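Sponge (cleaning)

A sponge is a soft, porous block or disc used for wiping, scrubbing and washing up. It is among the cheapest objects in most buildings and among the most argued over, particularly in shared kitchens.
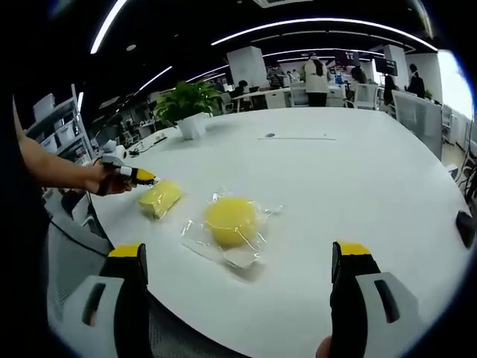 The word covers two quite different things. The older is the skeleton of a sea animal, gathered from the seabed, cleaned and dried. The newer, and by far the more common at the sink, is a manufactured foam, usually of cellulose or a plastic such as polyurethane. Both work in the same way: water is drawn into the small open spaces and held there until somebody squeezes.

Shape

The rectangular block is the standard form. It sits flat, stacks well and has corners, which are good for getting into other corners. The round sponge is easier to turn inside a cup and is often sold for the face or for glassware, though it will clean a sink perfectly well if no one stops it. Yellow is the traditional colour for either shape. Natural sponges tend towards a brownish gold, and the makers of artificial ones seem to have seen no reason to argue.

Packaging

Sponges are sold singly or in packs, commonly in clear plastic. A tight wrap keeps a block clean and shows the buyer what is being bought, while a loose bag does the same job with more noise. Some cellulose sponges are packed slightly damp so that they stay soft, and go hard as a biscuit once opened and left. Others are pressed flat and dry, and swell when first wetted, to the lasting delight of children and a fair number of adults.

The household maker Ferberg sold a block called the Noswood in packs of four, in a wrapper with 29 words of instructions. Its rival Hodix printed none, and received no more complaints.

Use in offices

The office sponge is a distinct case. It belongs to everyone and is rinsed accordingly. A survey of shared kitchens by the cleaning supplier Treloar found that sponges were kept in use for an average of 22 days – almost four times as long as the people questioned said they would allow at home. Spares were generally to be found, still wrapped, in a cupboard within reach of the old one.

Care and replacement

A used sponge should be rinsed, wrung out and stood on its edge to dry. Left flat in a puddle it stays wet, and bacteria do well in it. Boiling or heating reduces their number for a while but does not make an old sponge new. Smell is a fair guide to replacement, and crumbling is a better one. Retired sponges are often demoted to shoes, bicycles or the area under the sink, where they may remain for years.

See also: Dishcloth; Loofah; Scouring pad; Washing-up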